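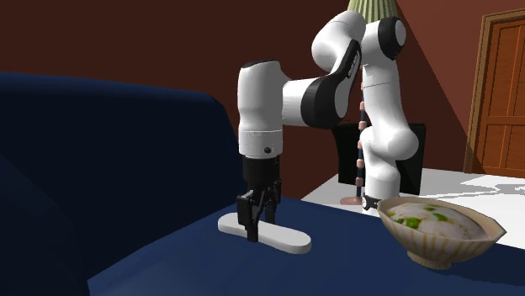
3.2 Where people leave things at home

I started this part of the study because I kept losing my own stuff, and I wanted to know if everyone else was as bad at it as I am. So I asked 19 households in Lerneleck to keep a diary through December. Any time something went missing for more than 5 minutes, they wrote down what it was, where they looked first and where it finally showed up.

We ended up with 200 usable entries (a few more were too smudged to read, and one was mostly a shopping list). I sorted them with the Brouwer room codes, which I like because they treat furniture as a place of its own – a chair isn't lumped in with the kitchen just because it's standing there.

The sofa won, and by a lot! People put things down on the seat, get up to answer the door and then go hunting through coat pockets. A pale item on a dark cushion, like the one in Figure 6, should be an easy find, yet color made very little difference in the diaries. What mattered was whether the person remembered sitting down at all.

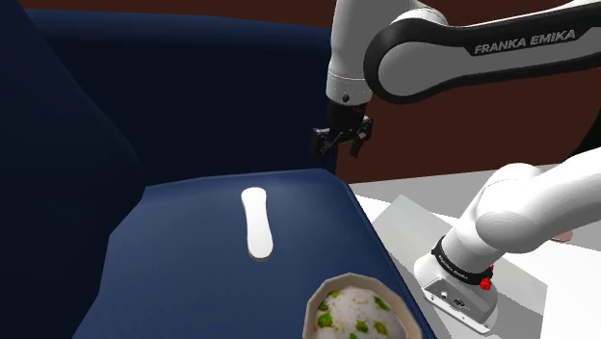 Figure 6. White elongated item on a blue sofa seat.

Reading time: 6 min

Saturday was the worst day in nearly every diary, which surprised me a bit. I'd expected weekday mornings, with everyone rushing out. My best guess is that people are home longer on Saturday and carry things from room to room more – the Grirness survey saw something similar with reading glasses.

I also tried the Vudurlow recall sheet with six of the households. They filled it in before they started searching, and most of them told me they found it annoying. I'll get to their scores in 3.3.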